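Count the Attempts You Threw Away

Ilir Dimitrov

Most papers on learning from demonstration tell you how many demonstrations went into the training set. Few tell you how many were recorded. I think the second number matters as much as the first, and I think reviewers should start asking for it.

The case that changed my mind is our own. Last October our group at Drirnlow recorded 414 attempts at a set of kitchen tasks with hand-held grippers. A person holds one in each hand, does the task, and the recording is turned into motions a robot arm can copy. Before training we dropped 51 of those attempts. The usual reasons applied: a marker was lost from view, a part slipped, the person stopped halfway and started over.

The policy trained on what was left did well on the tasks we tested. Then Amparo Cabrera went back through the discarded recordings and sorted them by task. Almost all of them came from tasks with wide, flat objects. We had cleaned the data, and in doing so we had removed most of the hard part of the problem. The success rate we were ready to report was a success rate on the things people find easy to do with grippers.

Mohit Negi argued at the time that this is normal practice and that bad data makes bad policies. He is right about the second part. A recording with no usable tracking can't teach a robot anything, and I wouldn't put it back in. My complaint is with the silence. If a task loses a large share of its attempts, a reader should be able to see that in a table.

There is a cost. Keeping rejected attempts takes storage, and labeling each one with a reason takes someone's time. Wanda Marchetti did ours in 14 hours, spread over a couple of weeks. For a lab of our size that is not a small favor, but it is far less than we spent tuning the network.

Steamer plates were among the worst of our objects. The plate is round and perforated, it sits low on the table, and both grippers have to come at it from the sides with the marker blocks still showing.
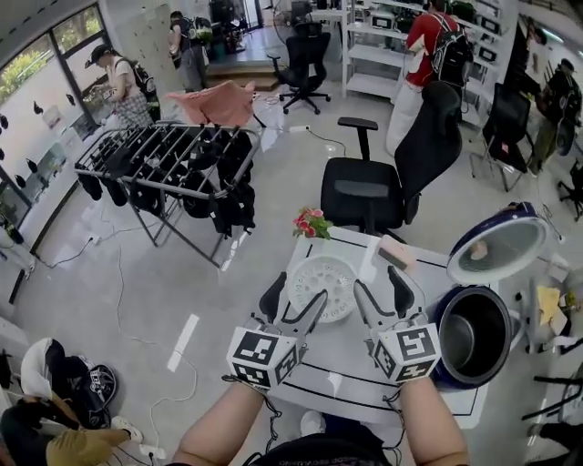

What I would ask for

A paper should list attempts recorded and attempts kept, by task. It should name the reasons for rejection and say who made the call. We used 3 reasons, and two people still disagreed on a fair number of cases.

Clyde Van Dusen has suggested releasing the rejected recordings as well. I would like that, but I'd settle for the table. We are adding one to our own report, and the headline number will be lower than the one in the draft.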